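Sustix Halau Dressage Girth

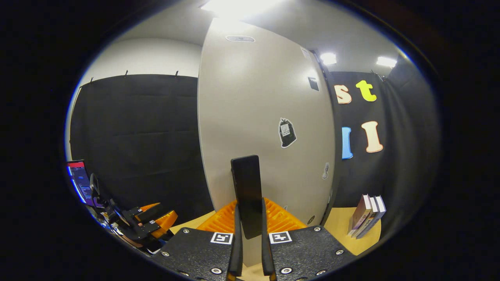 Page last changed: 18/09/2026

The Halau is a short dressage girth with a shaped center section and elastic at both ends. It is made for horses that have a forward girth groove or that get rubbed behind the elbow in a straight girth. It replaces the older Halau with the single-sided elastic, and the sizing has changed, so please read the size notes before you order.

Shape

The center section is set back from the buckles. When the girth lies in its natural place close to the elbow, the buckles and billets stay straight and the saddle is not drawn forward onto the shoulder. The front edge is cut away on both sides and rolled. There is no stitching on the side that lies against the horse, apart from the line that holds the liner channel.

The Halau has a front and a back. The small stamped logo goes on the left side of the horse, right way up when you stand and read it. Put on backward, the cutaway sits behind the elbow where it does no good and the wide edge goes where the leg moves. We get girths sent back as "rubbing" that have plainly been used the wrong way around, so check this first.

Materials

Outer: vegetable-tanned cowhide, black or dark brown
Padding: closed-cell foam, 10 mm
Elastic: double layer, both ends
Buckles: stainless steel with rollers
Center ring: stainless steel, for breastplate or side reins
Liner: removable, wool or smooth synthetic

The leather is stiff when new. Oil it lightly once on the back of the buckle ends and then leave it alone. Too much oil makes the layers go soft and the edges roll.

Sizes

The girth comes in even sizes. Measure from buckle tip to buckle tip with the girth flat and the elastic relaxed. The new Halau measures 2 cm longer than the old one in the same marked size because of the second elastic. If you are replacing an old Halau that buckled in the middle of the billets, order the same size. If it was already near the top, go down one.

With the horse warmed up and the girth done up for riding, the top of the buckle should be well clear of the bottom of the saddle pad and should not press under your calf. You should have holes left above the buckle on both sides. Buckle it to the same hole left and right where you can, or one hole apart at most.

Young horses change a lot in the first year of work. For a horse under seven we suggest the longer of two possible sizes.

Liners

One liner is included. The wool liner suits thin-skinned horses and dry weather. The synthetic liner can be hosed off and is easier in a yard where several horses share tack – although we would rather each horse had its own. Spare liners are sold singly and fit all girths made since the September change of pattern. They do not fit the older model.

Wash wool liners by hand in cool water with wool soap and dry them flat. Do not use a dryer.

Competition use

The Halau has no parts that show beyond an ordinary dressage girth. Rules differ between federations and change from year to year, so check the current tack list for your own before a show.

Fitting help

Gladys Montoya handles fitting questions. Send her the horse's height and breed type, your saddle make, the number of holes on your billets, and a side photo of the horse standing square with the saddle on and the current girth done up. She answers within 3 working days. She also keeps a set of trial girths in both colors, which go out for seven days against a deposit.

Also in this range

Vigfúsdóttir – same leather and buckles, straight cut, for Icelandics and other short-backed, round-barreled horses
Gurkgate – long girth for jumping saddles, elastic both ends, with stud guard

Repairs

Elastic wears out before leather does. We replace it in pairs, never on one end only. Clean the girth before you send it in and take the liner off. Dirty girths are returned unrepaired at the owner's cost.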